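How to Comment on a Local Ballot Measure Before the Deadline

Every measure that goes to voters in the Wiltum district has a public comment period first. Anyone who lives in the district can send a comment, registered to vote or not. The steps are the same for bond measures, charter changes and tax renewals.

1. Get the full text. The summary on the mailer leaves out most of the details. Ask the clerk for the complete measure by number, or pick up a printed copy at the Toledo office.

2. Find the part you care about and write down its section number. Comments that name a section are sorted to the staff who wrote it. General comments go into one pile and are read last. 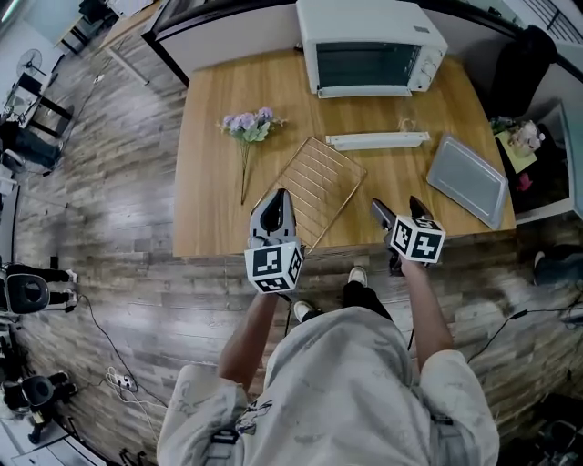
Keep the comment to 300 words. Put your position in the first sentence, for or against, and then give your reasons. If the measure would cost you money or change a service you use, say how. Clear off enough table to lay the measure and your draft side by side, more room than you get with a toaster oven on it, and check each section number against the text. Sign with your full name and street address.

3. Send it in. You can mail it, drop it off or use the online form. Mailed comments must arrive by the deadline; a postmark does not count.

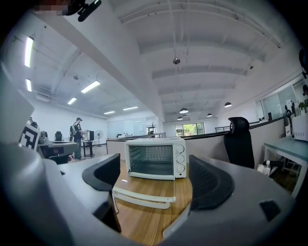

Page last changed: August 6, 2024

4. Save your receipt. The online form gives you a number with 11 digits. If you drop off a paper copy, bring 2 and have the clerk stamp one for you to keep.

5. Sign up to speak if you want to. The Skomlow hearing takes speakers in the order they sign in, and the list closes when the hearing opens. Speakers from the Prosness precincts can use the same list.

Comments are posted 12 days after the period closes. Street addresses are removed before posting, but names are not. To withdraw a comment, write to the clerk before that date and include your receipt number.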